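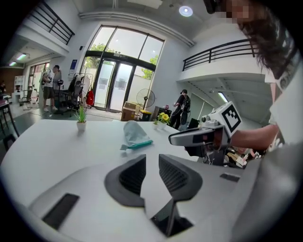 Looking after the hand-held grippers: notes from the second month

Posted 2022-01-21 by Hashini Bhuiyan

Since August I have been responsible for the upkeep of the paired hand-held grippers at Menby. This post records the current procedure, as several readers have asked how the work is organised.

Fingers

Each finger is an angled, hollow wedge with a mesh-like inner face. Lint from cloths collects in the mesh. It is brushed out at the end of every session, and the finger is then flexed by hand and checked for splits at the base. A split finger is replaced together with its partner - mixed pairs do not close evenly.

Marker cube

The cube on top of the gripper must sit square. Pranab Thambiah checks its screws each morning. Any cube that has been removed, for whatever reason, requires a fresh calibration, and the previous file is archived under its old number. The most recent is 281.

Cables

Cables are to be secured before the gripper is lifted. One connector failed after 132 sessions and was re-terminated by Adesuwa Eze, who also shortened the lead by 77 mm. No further fault has been recorded on that unit.

Table

Small items such as potted plants and cloths may remain on the table between sessions. Tools and spare screws may not.

Outstanding matters

The replacement pads ordered through Skillari have not arrived. Kasun Selvanayagam is revising the log sheet so that finger changes and calibrations appear in the same column. Comments on the draft may be left under this post.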